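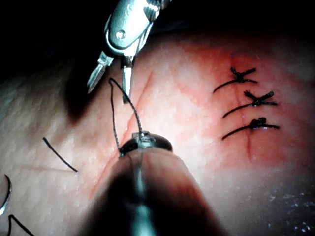 By Leif Wikström
Opinion | Saturday, October 7, 2023
Filed under: Surgical robotics, Standards

Anyone who has read more than a handful of papers on robot suturing will know the sentence. It comes near the end of the abstract and it gives a success rate. The robot placed so many stitches and such a share of them were good. I have reviewed a fair number of these papers, and I have written two of them, and I no longer think the sentence means much. We have no shared rule for what a good stitch is, and we should write one before the next round of results comes out.

Take the ordinary bench task. A practice pad has a cut in it. Two instruments pass a thread across, tie a knot, trim the ends and move along. An interrupted suture is the simplest kind to judge, as each one stands alone. A row of three on one closed cut ought to be easy to score. Yet I can think of four labs that would give the same row four different marks.

One would score the knot only. If it is tied and sits over the line, it passes. The second would measure the spacing between stitches. The third would look at the tails, and would mark down a stitch with a short end on one side and a long curved one on the other. The fourth would pull the knot with a gauge until it slipped, and would not care what it looked like. All four would then report a percentage, and the percentages would end up in the same table in somebody's survey article.

I lean towards the fourth lab, though a pull test alone is too little. A knot can hold well and still have been tied so tight that it puckers the pad, and on skin that matters. My own list would be short: knot security under a stated load, distance from the cut edge on both sides, spacing, whether the edges meet, and tail length. Tail length is the one people argue with me about. They say it can be trimmed later by hand. So it can, but then a person has finished the task and the paper should say so.

The second thing a rule should cover is the thread and needle. Most protocols I see record the stitches and nothing else. They don't ask what was left on the work surface. On any bench where suturing has been going on you are likely to find a cut length of thread lying on the pad, or a needle off to one side with its strand still attached. For a bench trial this is harmless. In an operating theatre every needle is counted in and counted out, and staff stop and search if the numbers don't agree. A robot meant for that room should be tested with the same habit from the first day. I would like every trial report to have a line for it: needles issued, needles returned, and where loose thread went. It costs a few minutes.

Third, resets. In the January meeting of the working group I sit on, we were shown results from a system called Thevar, running on a Condavora bench arm. The headline figure was 783 good stitches out of 1,000. It was careful work and the team answered every question openly. One of the questions was how often a person had touched the setup during a run. The answer was 256 times, mostly to put the needle back in the jaws at a better angle. Nothing in our draft rules required them to say this. They had logged it for their own use.

I don't blame them for leaving it off the slide. If you are the only lab to print your resets, you look worse than everybody else, and the reader has no means of knowing that the others had them too. A rule removes the penalty for being open. Count every touch, print the count beside the success rate, and say what each touch was for.

There is a fair objection to all this, and it comes mainly from the companies. Gistex, which makes practice pads, has told our group that a fixed test would freeze the field. Labs would tune their robots to one pad, one thread and one straight cut, and learn nothing about real tissue. Tonum, which sells training software, made a similar point about scoring.

I think they are partly right. A synthetic pad does not bleed or swell, and it doesn't move with a patient's breathing. A standard written only around straight cuts would be passed by machines that can do only straight cuts. But the same complaint could be made of any bench test, and we run bench tests anyway. The sensible answer is to keep the reporting rules fixed and leave the task open. Cut the pad however you like, diagonally or up and down, and use whatever thread you like. Tell us which. Then report the same five measurements, the needle line and the touches.

I would also ask for pictures at set points, taken before the ends are trimmed and again after, with the next cut still open beside the closed one if both are on the same pad. Papers tend to show the best stitch from the best run. A reviewer can learn more from an average one. When I asked one group for theirs, they sent the lot within the hour, and the review took me an afternoon instead of a week of letters back and forth.

The last point concerns who does the scoring. At present it is usually the person who built the system. They know which stitches gave trouble, and they can't help looking at those differently. Two scorers from outside the project, working from the pad itself and without knowing which run it came from, would be enough. Our group tried this on a small set of old pads and the outside scorers agreed with each other on about 90 per cent of the stitches. The disagreements were nearly all over whether the edges met, so that part of the draft needs better wording, and I have offered to write it.

The draft is open for comment among members until the end of the year. If you run a suturing bench and you keep a log of resets, please send us the column headings you use, even if you would rather not send the numbers.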